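Tips > Laundry > Whites

Oct 24, 2020
By the Fitis staff

Keeping White Cotton Towels and Rags White

White cotton goes gray mostly from detergent that never rinses out. Use half the amount printed on the box and run a second rinse. If the water still looks cloudy at the end, run a third.

Wash whites alone, at the hottest setting the label allows. Fill the drum no more than two-thirds full. Shake each piece open before it goes in, or the folds come out as dirty as they went in.

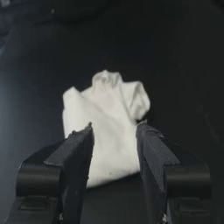

For grease, rub in a little dish soap and leave it for 9 minutes before washing. For coffee or tea, soak overnight in a bucket of warm water with 4 tablespoons of oxygen bleach. Don't use chlorine bleach on anything with elastic.

Skip fabric softener on anything meant to soak up spills. It coats the fibers, and the cloth just pushes water around the counter. Half a cup of white vinegar in the rinse does the job, but never in the same load as chlorine bleach.

Dry on the line when there is sun. In June an hour or two is enough for thin cotton.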